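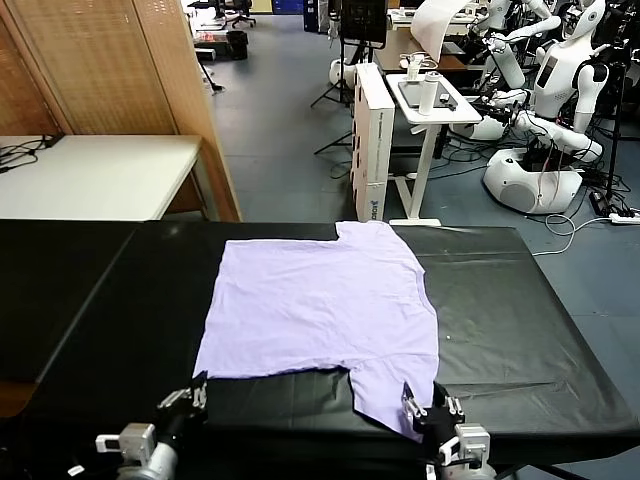

A lavender T-shirt laid out on a work table.

Wurnico opens its Foltau clothing repair and reuse centre to the public this February

FOLTAU: Wurnico, the community reuse organisation that has been collecting and passing along good clothing in the Pridau valley for 13 years, is delighted to open the doors of its new centre on Cordier Street in Foltau this February, and everybody is warmly invited to come by, have a cup of tea and bring along that bag that's been sitting in the hall cupboard since last winter.

The centre takes up the ground floor of the old Cordier dry goods building, which many Foltau families will remember from school uniform shopping (and from the very slow lift). It brings together under one roof a donation counter, a mending room with 6 sewing machines for neighbours to use, and a shop where every item of children's clothing is priced at $3.

"We've been working out of a church basement and two garages for longer than we'd like to admit, and we loved those garages, but my goodness, it is nice to have windows," Wurnico said in a statement. "People in this valley have always handed things down, from cousin to cousin and over the back fence. We'd like to make that a bit easier for families who've just moved here and don't have the cousins yet."

Last year 102 households in Foltau and Pridau received clothing through Wurnico's family parcels, which are made up to order by size and season and can be picked up quietly at the side door with no paperwork. Parcels will carry on just as before, and anyone who already receives one doesn't need to sign up again.

The mending room will run drop-in evenings every Friday from 6 p.m., with help on hand for hems, zippers, buttons and the knees of snow pants. Beginners are very welcome, and so are people who learned to sew in Grade 8 and haven't touched a machine since.

Donations of clean, wearable clothing in all sizes are accepted at the counter during shop hours. Winter coats, boots and plain T-shirts are especially needed at the moment. The centre can't take pillows, car seats or single socks, although it has been offered plenty of all three.

The building is wheelchair accessible from the Cordier Street entrance, with free parking behind the library. Media are welcome to visit during opening week and can arrange a time at the donation counter.

About Wurnico
Wurnico is a non-profit clothing reuse organisation serving Foltau, Pridau and the surrounding valley.

- 30 -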